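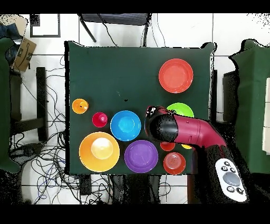 Publishing Practice II
Handout 4: Posthumous collections and the family as editor

Scope of this session
When a public figure dies, the first book to appear is often compiled by relatives from letters, diaries, talks and unfinished drafts. This handout covers the decisions such a compiler must make before a manuscript goes to a publisher. It should be read together with the case file on the Jumberg papers, distributed last week.

1. Establishing what exists
The compiler begins with an inventory. Each item is entered once, with its date, its form (handwritten, typed, recorded) and its present location. Undated items are entered as undated. The Jumberg file holds 29 items, of which 17 were written for publication and the remainder were private. The two groups raise separate questions of consent and must be kept apart from the start.

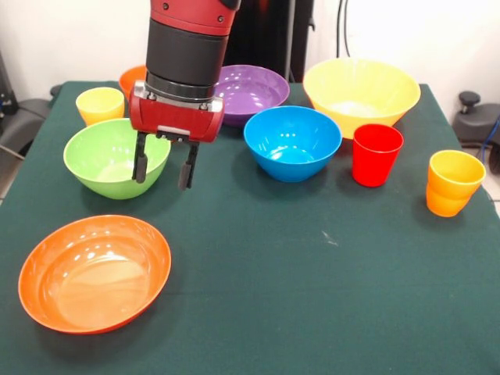 Kanako Hamada has objected that the line between the two groups is rarely so firm, and that a letter copied to several friends is already halfway to being published. Her point is accepted for the purposes of this course. Students should record doubtful items in a third list and state their grounds in one sentence.

2. Ownership and permission
Owning a letter and owning the right to print it are separate matters. As a rule, the paper belongs to the person who received it, while the right to publish passes to the writer's estate. Permission should be obtained in writing – a conversation at a memorial event is not sufficient. 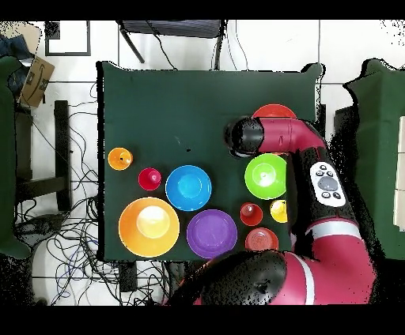 3. Order and grouping
A collection may be arranged by date, by subject or by intended reader. Arrangement by date is the safest course, but it can bury short pieces of real interest between long ones. Grouping by kind has its own difficulty, as a simple exercise shows. Take the bowls and small cups on the green cloth: one student will sort them by shape and another by color, putting the orange cup with the large orange bowl. Both results are orderly, and a reader needs to be told which principle was used. The introduction is the proper place for this statement.

4. Editorial changes
Spelling may be corrected without comment if the introduction says so. Cuts must be marked. Names of living persons may be withheld, but a substitute name should never be supplied silently. In the Jumberg volume, the first editor removed three passages on family matters and marked only one of them, 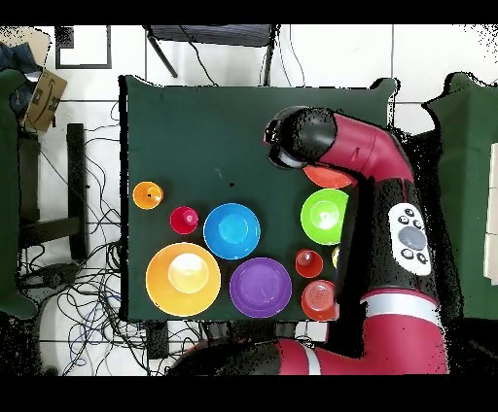

an omission that was repaired in the second printing. The later edition also carries a short note on sources, which students should use as a model for their own.

Assignment
Prepare a plan for a collection of the Jumberg papers, with an inventory, a statement of arrangement and a draft permission letter to the estate. The plan should not exceed four pages. Work may be submitted in pairs.

Further reading is listed in the course folder under Weidemann.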